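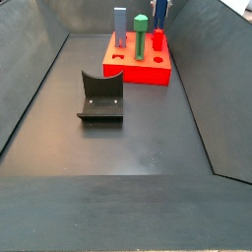
The gripper and a blue piece over the red block, Grovura, Jultcombe.

I have packed parts kits at Grovura for long enough to have an opinion on the machine, and I was asked for it twice before it arrived and not at all afterwards. So I am putting it down here.

The machine is a Yusuf cell, supplied by Vindanberg. It went in last March at the end of the small parts line. Before it does anything with customers' parts it has to practise, and it practises on a red block with shaped holes and a set of plastic pieces. People on the line laughed at that for a while. Most of us have watched a toddler do the same job. Then we watched it for a few shifts and laughed less, as we started to see what it found hard, and it was what new starters find hard too: getting a piece the right way round before you bring it down and feeling when it is a little bit off.

My view is that the cell is a decent piece of kit and that the firm has been careless about everything around it.

Take the numbers first. On a good shift two of us on the small parts bench could turn out 300 kits. The plan says that with the cell running and one person beside it, we will do 270 at first and climb from there. I have no quarrel with that. A slow start is normal, and my own first month was slower. My quarrel is with the word "beside". The person beside the cell does not pack. They clear it when it stops, put pieces back where they started, write down what went wrong and press the button. It is a different job. It has the same pay grade and the same title as the old one, and the training for it was a morning.

Some of my colleagues like it. It is easier on the hands and the wrists, and anybody who has done ten years on that bench will tell you that counts for a lot. I like that part as well. I would not go back to doing every kit by hand just to prove a point.

What I miss is having some say over the pace. At the bench you speed up when you feel well and ease off before a break, and by the end of the shift it comes out even. With the cell you wait, and then you hurry. You can't read or talk much while you wait, since the next stop might come in a minute. It is tiring in a way that is hard to explain to a manager, who sees someone standing still.

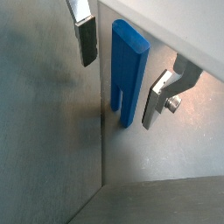
One reply I had when I said this in the canteen was that I was describing every job with a machine in it since the first loom, and that people always grumble for a year and then can't imagine life without it. The same colleague said I would be better off asking for more money than complaining about pace, because money is something a firm knows how to say yes to.

I think that is half right. We should ask for more money. The person at the cell is doing fault-finding, and in the maintenance team fault-finding is paid as a skill. When the gripper has a piece and stops, somebody has to work out if the hold is wrong, or the piece, or the place it was told to go. The Vindanberg engineers ask us what we saw, and they write it down. They have changed settings on the strength of what we told them. If our knowledge is good enough to go into the machine, it is good enough to go into the grade.

But I don't accept that pace has to be left out of it. There are dull, practical things that could be done this month.
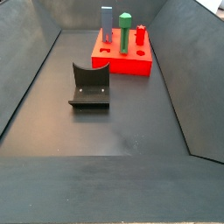
Swap people between cell and bench every two hours, so that no one does a whole shift of waiting. Let the operator set the length of the runs within limits. Put a stool there. Count the stops as work on the sheet, instead of leaving a blank column that looks like idle time. None of these needs a new part or a visit from the supplier.

I would add one thing that does cost money. The firm has set aside £3000 for what it calls awareness sessions, to be held in the meeting room with slides. I would spend it on proper hours at the cell with the engineers, for everyone on the line, including the people on nights, who have had almost none. They will be running it from 10 pm with no engineer in the building, and at the moment what they know about it is whatever we remember to tell them at handover.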